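The Arm That Learned to Put Things Away

March | By Xiomara Zamora

Print this article | E-mail this article

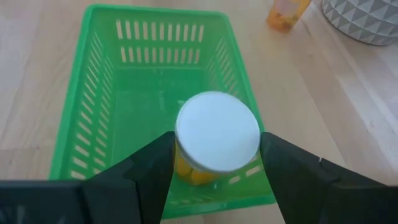
The two black fingers hold a jar over the green basket.

Aurelio Tapia started to build his robot arm on the kitchen table, and when the family wanted to eat there again, he moved to the floor. He is a piano tuner. He has no diploma in engineering, and he told me this two times before I had taken off my coat.

The arm is called Pluseo, a name his daughter chose. Its motors are second-hand and he bought them in one lot of 70, of which many were dead. In total he has spent 900 dollars, and the largest part went to the things which broke. "The first fingers were round," he said. "Very pretty. They dropped everything."

The new fingers are flat and full of angles. He drew them himself and printed them at Grorport, the shared workshop near the harbor, where he goes each Wednesday evening. The small camera sits by the wrist, so the arm looks along its own fingers at what it is holding. Tapia likes this view very much. He says that after some weeks one begins to think like the gripper.

The exercise is always the same. Pluseo must take a jar, carry it to a plastic basket and put it down inside. A jar is a difficult object for a beginner. The sides are smooth, and the lid can be wider than the body, so the fingers must hold below it. If they squeeze too much, the motors become warm and the program stops. If they squeeze too little, one has to mop.

The grip took him 4 months. For a long time he thought the fault was in the software, and he wrote the same part again and again. In the end it was a loose screw in the second joint, which let the whole hand lean by 2 degrees. He found it while he was vacuuming.

I asked what comes next. He wants softer pads for the fingers, and a longer cable, so that the arm can work by the window. His wife would like it to learn the dishes. Tapia has promised her only the spoons.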